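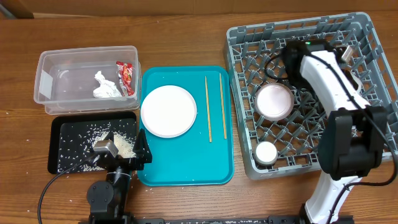

The hands that keep Lestwood running

Lucía Lorente has a theory that you can tell what sort of winter a runner has had from the soles of their feet. Mine, she says, had a boring one. I had hoped for something more heroic, having dragged them up Valcárcel hill in the sleet twice a week, but I am face down on a padded table with my nose through a hole, which is a poor position from which to argue.

Lorente has been the massage therapist at Lestwood Harriers for 20 years. She came over from Spain to play handball, tore a knee, and took a course at the college because it was the only one with places left in September. The knee still clicks. She uses it as a sort of doorbell when she comes up behind people who are meant to be stretching.

Her room is at the back of the clubhouse, between the boiler and the cupboard where the hurdles go to rust. Members book in 20-minute slots, on a sheet of paper pinned to the door, and a healthy trade has grown up in swapping them. I got mine from a steeplechaser in return for a lift to the Grivance relays and a promise not to talk about my marathon on the way.

What she does in those 20 minutes is mostly listen. She asks what you ran, what you ran it in and how you slept, and all the while her thumbs are somewhere in your calf conducting a separate interview. People lie about their training diaries. Calves, in her experience, are hopeless at it.

"They come in and say it is the hamstring," she says. "It is always the hamstring. Then I find out they have sat in a van for five hours and eaten a pasty."

She is cheerfully unromantic about the job. She doesn't claim to flush out toxins, and she once sent back a box of magnetic ankle bands that a supplier had posted to her in hope. If something looks torn, or hurts in a way she doesn't like, she sends you to the physio and won't touch it. What she offers is a sore leg that feels a bit less sore, and someone who will tell you to take the day off. The second is harder to get in a running club than you might imagine – most of us would sooner hand over a kidney.

The big weekend of her year is the Besico Half, which brings 3,000 runners through town and a fair number of them through her tent. She brings in students from the college to help, and spends the morning teaching them how to say no. No, you can't have a deep massage ten minutes before the gun. No, not over that blister. No, you may not keep your shoes on.

The students tend to arrive wanting to work with footballers. By mid-afternoon they have met a retired postman with cramp in both feet and a woman dressed as a lighthouse who could not bend to get on the table, and one or two of them come back the following year. Lorente regards that as a decent crop.

I ask if she misses playing. There is a pause, during which she finds a knot behind my shin that I would have been happy to leave undiscovered. She misses the bus, she says. The singing, the terrible sandwiches, the goalkeeper asleep across the back row. She gets a good half of it here, with worse singing.

Then the next slot knocks, the knee clicks, and I am told to drink some water and stay off the hill until the weekend. I managed one day.

Comments (4)

hilltopplodder
She told me to rest for a week and I ran a 10k the next morning. She knew before I'd got my socks off.

Marge T
I was the lighthouse! They did my shoulders standing up. Lovely girl, very patient.

splits_and_giggles
Is the sheet still on the door? Went past at 6 and couldn't see it.

hilltopplodder
@splits_and_giggles it's on the inside now, somebody kept rubbing names out.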